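탁자 닦는 로봇을 기다리며

글 두이구 게제르
2021. 12. 15.

나는 하바치라는 작은 숙소의 운영을 맡고 있다. 객실이 13개이고, 1층에 아침 식사를 내는 방이 하나 있다. 일의 대부분은 치우는 일이다. 침대보를 벗기고, 욕실 배수구에서 머리카락을 꺼내고, 식탁을 닦고, 꽃병의 물을 갈고, 컵을 제자리에 돌려놓는다. 그래서 로봇이 집안일을 대신한다는 기사가 나오면 끝까지 읽는다. 영상이 붙어 있으면 소리를 끄고 두 번 본다. 한 번은 로봇을 보고, 한 번은 로봇 주변을 본다.

주변을 보면 대체로 바닥이 비어 있다. 컵은 한 종류이고 손잡이가 같은 방향을 향해 있다. 조명은 밝고 고르다. 우리 식당은 아침 열 시에 그런 모습이었던 적이 없다.

먼저 내 입장을 적어 둔다. 기계가 허드렛일을 가져가는 데 반대하지 않는다. 손목이 아픈 사람에게 걸레를 짜는 일이 고귀하다고 말하는 글을 읽으면 그 글을 쓴 사람이 걸레를 얼마나 짜 봤는지 궁금해진다. 나는 기계가 그 일을 가져갔으면 좋겠다. 다만 지금 가져갈 수 있느냐고 물으면 아직 아니라고 답한다. 어디까지 왔고 무엇이 남았는지를 내가 아는 범위에서 써 보려 한다.

이미 넘어간 일부터 보자. 세탁기와 식기세척기는 로봇이라고 부르지 않지만 집안일을 가장 많이 가져간 기계다. 둘 다 방식이 같다. 일을 상자 안으로 옮겨 놓고, 상자 안의 조건을 기계에 맞췄다. 그릇은 정해진 칸에 꽂혀 있고 물은 정해진 곳에서 나온다. 사람은 상자에 넣고 빼는 일을 한다. 우리 숙소에서 식기세척기가 도는 동안 아무도 옆에 서 있지 않지만, 넣고 빼는 데는 여전히 사람이 붙는다. 이 넣고 빼는 부분이 수십 년째 그대로 남아 있다.

바닥 청소 로봇은 상자 밖으로 나온 드문 경우다. 복도에 한 대를 두고 쓴다. 복도는 잘한다. 객실은 못한다. 손님이 충전기 줄을 늘어뜨려 두고, 양말을 벗어 두고, 여행 가방을 열어 두기 때문이다. 객실에 넣으려면 사람이 먼저 들어가서 바닥을 치워야 하고, 바닥을 다 치운 사람은 그냥 빗자루를 들면 된다. 로봇이 청소하는 시간보다 로봇이 청소할 수 있게 해 주는 시간이 더 들면 그 기계는 창고로 간다. 우리 것도 객실용으로는 창고로 갔다.

팔이 달린 로봇은 그다음 이야기다. 물건을 집을 수 있어야 바닥을 치울 수 있고, 그릇을 꺼낼 수 있고, 식탁을 닦을 수 있다. 공장에서는 팔이 오래전부터 일했다. 부품 공장 푸네보에서 라인을 관리하는 러이 마이에게 물어본 적이 있다. 그 공장의 팔은 같은 부품을 같은 자리에서 집어 같은 자리에 놓는다. 부품이 조금만 틀어져 들어와도 라인이 선다고 했다. 그래서 부품을 똑바로 세우는 장치에 들인 돈이 만만치 않았다고 한다. 나는 그 장치가 무척 부러웠다. 숙소에는 손님을 똑바로 세우는 장치가 없다.

공장 안에서도 사람 손이 남는 곳이 있다. 전선 다발을 끼우는 일, 비닐 포장을 벗기는 일, 바닥에 떨어진 것을 줍는 일이 그렇다. 러이 마이의 공장에서도 교대가 끝나면 작업대를 닦는 것은 사람이다. 로봇이 있는 공장에서 로봇 둘레를 사람이 닦는다. 나는 이 사실이 지금의 상태를 꽤 잘 보여 준다고 생각한다. 모양이 변하는 것, 어디 있을지 모르는 것, 언제 끝났는지 판단해야 하는 것은 사람이 맡는다.

탁자 닦기를 예로 들겠다. 탁자 닦기는 쉬운 일로 취급된다. 우리 숙소에서도 새로 온 사람에게 첫날 맡긴다. 그런데 그 일을 글로 써 보면 길어진다. 위에 있는 것을 치운다. 치울 것과 버릴 것을 나눈다. 빵가루는 마른 채로 모으고 잼은 젖은 행주로 닦는다. 순서를 바꾸면 빵가루가 반죽이 된다. 행주가 너무 젖으면 나무 상판에 자국이 남고, 너무 마르면 잼이 밀리기만 한다. 누르는 힘은 얼룩에 따라 바뀐다. 닦은 다음에는 고개를 기울여 빛에 비춰 본다. 자국이 물기인지 나뭇결인지 오래된 얼룩인지 보고, 물기면 기다리고 나뭇결이면 놔두고 얼룩이면 다시 문지른다. 컵 자국 하나를 지우는 데 이만큼의 판단이 들어간다.

로봇에게 행주를 쥐여 주고 탁자 위를 왕복하게 하는 것은 지금도 된다. 왕복과 닦기는 다르다. 왕복은 정해진 만큼 움직이면 끝나고, 닦기는 깨끗해져야 끝난다. 깨끗해졌는지를 아는 부분이 아직 약하다. 베네데타 데 루카라는 동료는 이 말에 동의하지 않는다. 카메라로 전후를 비교하면 되지 않느냐는 것이다. 나도 처음에는 그렇게 생각했다. 하지만 우리 식당 탁자에는 예전에 뜨거운 냄비를 올려 생긴 둥근 자국이 있고, 그 자국은 영원히 지워지지 않는다. 새로 온 사람도 두 번 문질러 보고 나면 그 자국을 포기한다. 기계도 포기하는 법을 배워야 한다. 너무 일찍 포기하면 더럽고 너무 늦게 포기하면 상판이 상한다.

꽃도 마찬가지다. 우리는 식당과 입구에 꽃을 둔다. 꽃은 플레카우라는 가게에서 받고, 시든 것을 골라내는 일은 우리가 한다. 꽃병의 물을 가는 일은 손이 두 개 있어야 편하다. 한 손으로 줄기를 모아 쥐고 다른 손으로 병을 든다. 줄기를 세게 쥐면 꺾이고 약하게 쥐면 쏟아진다. 꽃마다 굵기가 다르고, 잎은 시야를 가리고, 가시가 있는 것도 있다. 꽃잎은 떨어진다. 떨어진 꽃잎을 치우다가 꽃병을 건드리면 물이 쏟아지고, 그때부터는 다른 일이 된다. 사람은 이런 일을 하면서 라디오를 듣는다. 팔꿈치가 꽃병 옆을 지나갈 때 몸이 알아서 피한다. 팔꿈치로 피하는 것까지 기계에 넣으려면 손끝의 성능만 좋아서는 안 되고 팔 전체가 자기 둘레를 알아야 한다.

여기서 흔히 나오는 반론이 있다. 사람처럼 할 필요가 없다는 것이다. 꽃병을 자석으로 고정하고, 탁자를 방수 상판으로 바꾸고, 의자를 레일에 올리면 된다. 맞는 말이다. 식기세척기가 그렇게 성공했다. 식당을 통째로 상자로 만들면 로봇이 일할 수 있다. 비올라 비안키니가 운영하는 급식업체 비안키니가 그쪽에 가깝다. 식판이 한 종류이고, 탁자는 바닥에 박혀 있고, 꽃은 없다. 그런 곳이라면 나보다 먼저 로봇을 들일 것이고 그래도 된다고 본다.

숙소는 사정이 다르다. 손님은 나무 탁자와 꽃이 있는 방에 앉으려고 돈을 낸다. 가정집은 더하다. 자기 집을 로봇에 맞춰 고치겠다는 사람을 나는 아직 만나지 못했다. 바닥 청소 로봇 때문에 문턱을 없앤 집은 몇 군데 알지만, 식탁을 바꾸고 컵을 통일하는 것은 다른 수준의 요구다. 가사 로봇을 파는 쪽에서 이 비용을 가격표에 적지 않는다는 점이 마음에 걸린다. 기계값 옆에 집 고치는 값도 적어야 한다.

두 번째 반론은 시간이 해결한다는 것이다. 기계가 배우는 방식이 바뀌고 있고, 사람이 하는 모습을 많이 모아 학습시키면 예외 상황도 다룰 수 있게 된다는 이야기다. 이쪽에는 기대를 걸고 있다. 내가 새로 온 사람을 가르치는 방식도 비슷하기 때문이다. 규정집을 주는 것보다 옆에서 같이 닦는 편이 빠르다. 다만 사람은 탁자 몇 개를 닦아 보고 나머지를 짐작한다. 기계는 같은 탁자를 1000번 닦고도 옆방 탁자 앞에서 멈출 수 있다. 몇 번을 성공했는지보다 몇 군데에서 성공했는지를 물어야 한다고 나는 생각한다.

시연을 볼 때 내가 확인하는 것도 그래서 몇 가지로 정해졌다. 첫째, 누가 시작을 누르고 누가 끝을 판단하는가. 둘째, 실패했을 때 어떻게 되는가. 컵을 떨어뜨리고도 계속 닦는 기계는 못 닦는 기계보다 나쁘다. 셋째, 사람이 떨어진 곳에서 조종하고 있는가. 원격 조종 자체는 문제가 없고 가르치는 과정에서 쓰이기도 하지만, 혼자 하는 것처럼 보이게 편집하면 사는 사람이 잘못 판단한다. 넷째, 영상이 몇 배속인가. 4배속이라고 구석에 작게 적힌 영상을 여러 번 봤다. 우리 직원이 3분에 끝내는 탁자를 기계가 12분 걸려 닦는다면 밤에는 쓸 수 있고 아침에는 못 쓴다. 밤에 쓸 수 있다는 것도 작은 일은 아니다. 아무도 없는 식당에서 천천히 닦아 놓는다면 나는 속도를 따지지 않겠다.

안전 이야기도 해야 한다. 식당에는 아이가 뛰어다닌다. 공장의 팔은 울타리 안에 있거나 사람이 가까이 오면 느려진다. 식당에서 사람이 가까이 올 때마다 느려지는 기계는 하루 종일 느릴 것이다. 울타리를 치면 식당이 아니다. 힘을 약하게 만들면 안전해지지만 눌어붙은 잼이 안 떨어진다. 이 세 가지를 모두 맞춘 제품을 나는 아직 보지 못했다. 있다면 가서 보고 싶다.

직원들의 생각도 적어 둔다. 객실을 담당하는 오녜카치 오녜카는 로봇이 욕실을 맡아 준다면 내일이라도 환영이라고 했다. 식당은 자기가 하겠다고 했다. 식당은 손님과 말을 하면서 하는 일이라 덜 힘들다는 것이다. 나는 이 말을 듣고 순서를 다시 생각했다. 시연 영상에는 식탁과 꽃과 컵이 자주 나오고 욕실은 거의 나오지 않는다. 보기에 좋은 일부터 만들고 있는 것은 아닌지 의심이 든다. 변기 뒤쪽은 좁고 젖어 있고 빛이 없다. 기계에게 가장 어려운 곳이 사람도 가장 넘기고 싶은 곳이다. 만드는 사람들이 한 번쯤 청소 직원에게 무엇을 먼저 가져가 주면 좋겠느냐고 물었으면 한다.

비용에 대해서는 길게 쓰지 않겠다. 값은 내려갈 것이다. 내가 걱정하는 쪽은 고장이다. 식기세척기가 서면 그날은 손으로 씻는다. 씻을 줄 아는 사람이 있으니까 가능하다. 닦는 일을 기계에 다 넘기고 사람을 줄인 숙소에서 기계가 서면 손님이 어제의 탁자에 앉게 된다. 기계를 들이더라도 당분간은 사람 수를 그대로 두고, 남는 시간에 그동안 미룬 일을 시키는 것이 맞다고 본다. 커튼은 늘 미뤄진다.

그러니 내 답은 이렇다. 상자 안의 일은 이미 기계의 것이고, 평평한 바닥도 거의 넘어갔다. 탁자 위는 이제 손을 대기 시작한 단계다. 닦는 동작은 나왔고, 무엇을 닦고 언제 멈출지는 아직 사람이 봐 주어야 한다. 꽃병이 놓인 탁자 하나를 치우는 일이 그 경계에 있다.
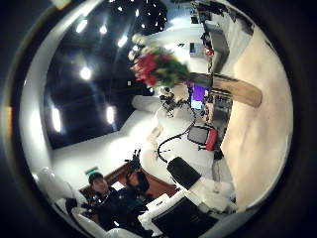
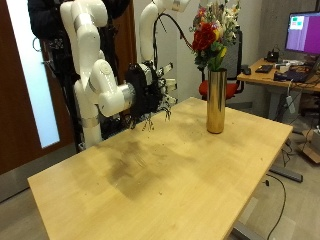
작은 숙소나 식당이 지금 탁자 청소용 로봇 팔을 사도 되는가?

지금은 사지 않는 편이 낫다. 탁자와 식기가 모두 같은 종류이고 손님이 없는 시간이 길다면 시험 삼아 빌려 볼 만하지만, 그때도 치울 것을 골라내고 마지막에 상태를 확인하는 사람은 따로 두어야 한다. 빌리기 전에 자기 식당에서, 아침 식사가 끝난 그대로의 탁자를 놓고 보여 달라고 요청하는 것이 좋다.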